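Home | Stories | Ask Us Anything | Make and Do | For Grown-Ups

Why Do Bolts Have Six Sides?
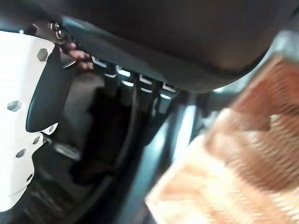

Galtwood Children's Museum – Tinkering Club

Hi, it's Socorro again! Last month I asked you to send in your best "why" questions, and we got 752 of them (my desk disappeared for a while). My favorite came from Jhonatan Escobar, who wants to know why the top of a bolt has six sides. Why six? Why not a circle, or a square, or a star?

I love this one, so let's dig in.

First, what does a bolt do? It holds things together. The long part has a ridge that winds around and around it like a slide at the playground. That ridge is called the thread. When you turn the bolt, the thread pulls it deeper into its hole, and the pieces get squeezed together nice and tight. The fat part on top is the head, and that's the part you grab to do the turning.

Now try this. Find a smooth round jar lid, put a little dish soap on your hands and try to twist it. Slippery, right? Your fingers slide because there's no edge to push on. A perfectly round bolt head would be the same. You'd put your wrench on it and the wrench would just slip around.

So we need flat sides. A square has four of them, and lots of old bolts really did have square heads. You can still find them on old barns and bridges if you go looking. A square is great to grip, but picture yourself squeezed under a kitchen sink with a wrench. With a square head, you have to swing your wrench a quarter of a circle before you can take it off and fit it back on. What if there's a pipe in the way? Bonk!

With six sides you only need to swing it a sixth of a circle. That's a much smaller move, so you can work in tighter places – and your elbow will thank you.

Okay, so why not keep going? Why not 11 sides, or 100? Well, the more sides you add, the closer your shape gets to a circle. The corners get flatter and flatter, and soon the wrench is slipping again. People who fix things call that "rounding off" a bolt, and they usually say it in a very grumpy voice. I did it to my bike once and had to walk home.

Six turned out to be a good middle. A shape with six sides is called a hexagon, and bolts like this are often called hex bolts. Some bolts have a six-sided hole in the top too, and you turn those with a little bent bar called a hex key. If anyone in your house has ever put together a bookshelf from a box, there's probably a hex key hiding in a drawer.

Bees like hexagons too! The cells in a honeycomb fit together with no gaps, so the bees don't waste any wax. Bees don't use wrenches, as far as I know.

Go on a hexagon hunt
Grab a pencil and some paper and take a slow walk around your home. Try bikes, swing sets, beds, strollers and the legs of tables. Draw every hexagon you find and write down where it was. Please look and don't loosen! Those bolts have a job to do.

Send me your drawings and I'll put a bunch of them on the wall by the front stairs. Next time: why does a zipper get stuck?

1,422 likes | 11 comments | Share

Galtwood Children's Museum | Contact us | Back to top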